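Can a Robot Tidy the Living Room Yet?

Gallery by Rosine Besnard, 7 April 2025

Short version: parts of it! Lawal Garba and I have been building practice homes for Luma, our two-armed household robot, and this spring we finally gave it furnished rooms with all the clutter people leave around. Everything is simulated, so a dropped bowl costs us nothing – and we have dropped plenty. Our Fomwood set now holds 167 tidying chores, and each run gets 600 seconds on the clock. Picking up a single solid object is getting good. Thin, flat things are still a headache, and I love watching the arms work at it.

1. The coffee table

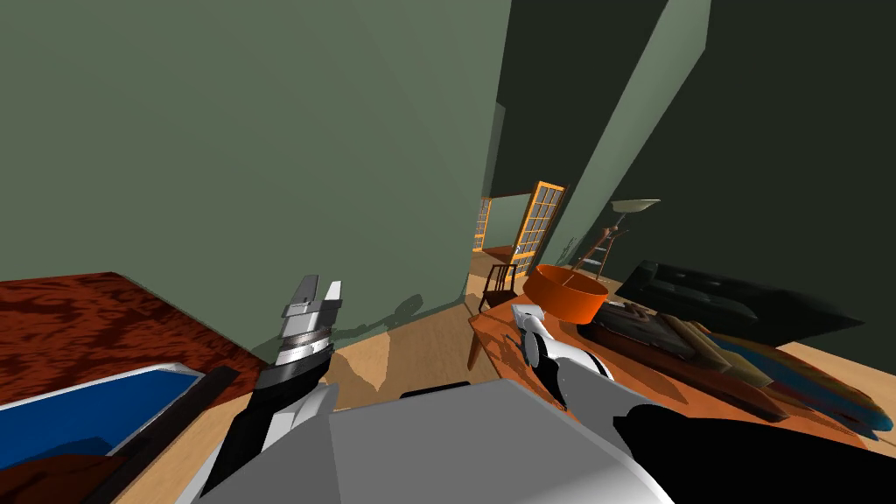 Right gripper over the left end of the coffee table, with the big orange bowl just past it.

Bowls are fun because there are so many ways to hold one. Luma likes the rim, though a wide rim tips easily if the grip lands too far to one side. Rakiya Idahosa wrote the new grasp planner and it has helped a lot.

2. The long table

A camera, a thin turquoise book and a lamp with an orange shade all share this tabletop, and the right gripper is directly above the camera. The book is the hard one – try picking up a flat book with two stiff fingers!
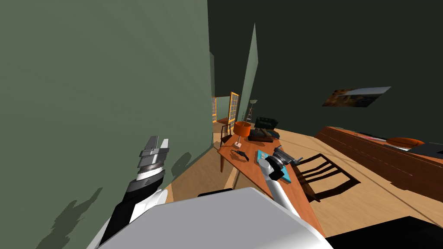
Coming next

Kitchen chores, starting with the dish rack, in September.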